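Solberg Wall Paint, Matt Finish

Solberg is an interior matt emulsion for plastered walls and ceilings. It is made by Jorko and sold in tins of 2 litres and 10 litres. The colours are mixed to order at our Nirnavau counter, so please allow a day between ordering and collection.

The finish is flat, with very little shine, and it hides small marks in old plaster better than a silk paint does. It can be wiped with a damp cloth once it has cured. We do not recommend it for bathrooms or behind a cooker. For those rooms, see Dradance Kitchen and Bath.

The blue-greys are the colours we are asked for most. They look bluer in a north-facing room and greyer under warm bulbs. A tester brushed onto lining paper and moved round the room will tell you more than the colour card.
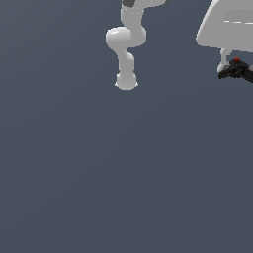

Computer render with a plain slate blue-grey background.

Preparation

Wash the walls with sugar soap and rinse well. Fill cracks and sand them level when the filler is hard. New plaster must be fully dry and needs a mist coat first, thinned with clean water. Gloss paint should be sanded until the shine has gone.

Application

Stir well before use and again if the tin has been standing. Apply two coats with a brush or a medium-pile roller, leaving four hours between them. Cut in one wall at a time so that the edges stay wet. Do not paint if the room is colder than 10 degrees.

If you need more than one tin of a mixed colour, order them together and quote the same batch number. Tins mixed on different days can vary slightly. We suggest changing tins at a corner.

Details

Product code: 395
Sizes: 2 litres, 10 litres
Finish: matt
Coats: 2
Cleaning: warm soapy water
Storage: keep upright, lid closed, away from frost

Mixed colours cannot be returned unless faulty. Unopened tins of white can be exchanged with a receipt.

For trade orders and colour matching, ask for Romain Courtois at the Nirnavau counter.

Page updated 20/04/2021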